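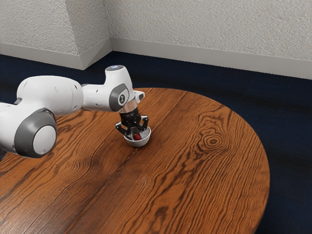
**Figura 1.** Mesa redonda de madera con un cuenco blanco pequeño.

### 3.2. La forma de la mesa y la sobremesa

Confieso que cuando empecé a leer sobre sobremesas pensaba que lo de la mesa redonda era un tópico de revista de decoración. Mi idea inicial (la que está en el proyecto que presenté en febrero) era mirar solo la duración: cuánto rato se queda la gente sentada después del último bocado. Pero en las primeras visitas a Malindale me di cuenta de que la conversación se partía en dos en cuanto la mesa era larga, y de que eso me interesaba muchísimo más que el cronómetro.

Así que rehíce la hoja de observación casi entera. Trabajé con 30 hogares, todos del mismo barrio, y en cada uno asistí a una comida de mediodía y a una cena. Once familias comían en mesa redonda y 19 en rectangular. Bheki Kekana codificó por su cuenta la mitad de las transcripciones y luego discutimos los desacuerdos, que fueron bastantes - sobre todo en qué contar como «conversación común» cuando hay niños que entran y salen.
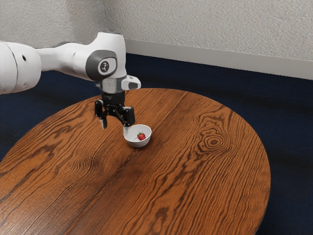
En las mesas rectangulares, el turno de palabra viaja entre vecinos. Quien está en un extremo habla con quien tiene al lado, y solo de vez en cuando alguien levanta la voz para toda la mesa (casi siempre para pedir la sal, o para regañar). En las redondas encontré más interrupciones, más risas cruzadas y también más discusiones, cosa que no esperaba. Una señora me dijo que en la suya «no hay manera de esconderse», y creo que resume media sección mejor que yo.

Luego está el asunto del postre. Cuando se sirve en platos individuales, la gente acaba a ritmos distintos y se va levantando. Cuando hay una sola fuente en el centro y cada cual va picando, la sobremesa se alarga, incluso en las mesas rectangulares. ¡Me encantó verlo repetirse casa tras casa! Farah, en su trabajo sobre meriendas, ya hablaba de la «fruta lenta», esa que se come de una en una mientras se charla, y el término me parece tan bueno que lo he adoptado sin vergüenza.
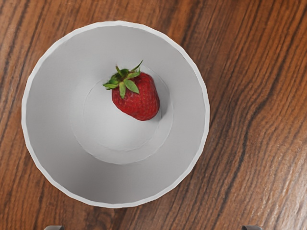 **Figura 2.** Cuenco redondo y blanco sobre una mesa de madera, visto desde arriba.

Ahora bien, hay que ir con cuidado. Las familias con mesa redonda de mi muestra son también las más pequeñas, y con cuatro personas es fácil mantener una sola conversación en cualquier mueble. Intenté separar las dos cosas comparando solo los hogares de seis miembros, pero me quedan tan pocos que prefiero no sacar porcentajes. Lo dejo como pista. La muestra de Vornell, con 100 hogares, permitiría hacerlo bien, aunque allí solo se anotó la duración y habría que volver a las grabaciones. En el apartado siguiente paso a la televisión encendida, que complica bastante lo dicho hasta ahora.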